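Two grippers and one whisk

In August I moved my build from my kitchen to the shared workshop in Brerkcombe, and now I have finally space for two hand-held grippers, one for each hand. I call the pair Valluria. They have no motors yet. I close them with my own fingers, and the cable carries the readings away, so later an arm can learn from what my hands did.

The fingers are version 7. The older ones were too smooth and thin handles turned inside them. Lizelle Nkosi, who has the bench next to mine, told me to stop testing with blocks and to take things from a kitchen drawer. So I bought a whisk and a white stand for mugs.

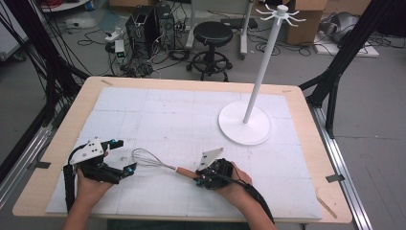

I was surprised how much I miss my wrist. With bare hands I turn a handle without thinking, but with the grippers I must bring the whole forearm around, and the cables pull a little at the end of the movement. After 72 tries I had a sore thumb and a better opinion of people who work with tongs all day.

The wire end is more difficult than the handle. The loops give way when you squeeze them, so the opening value becomes smaller and smaller and my program believes that the grip has failed. I changed the limit two times and I am still not satisfied with it.

For the handle I now come from above with the fingers wide open, one on each side, and I close slowly.
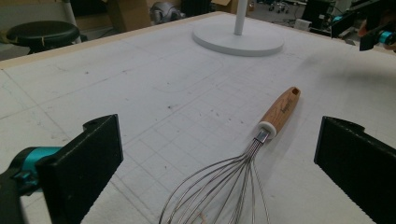

What is next

I want to write the log to a file every 3000 readings, as last week I lost one full evening when the program stopped. I will also try softer pads. If you have used some that don't leave marks on wood, please write me in the comments.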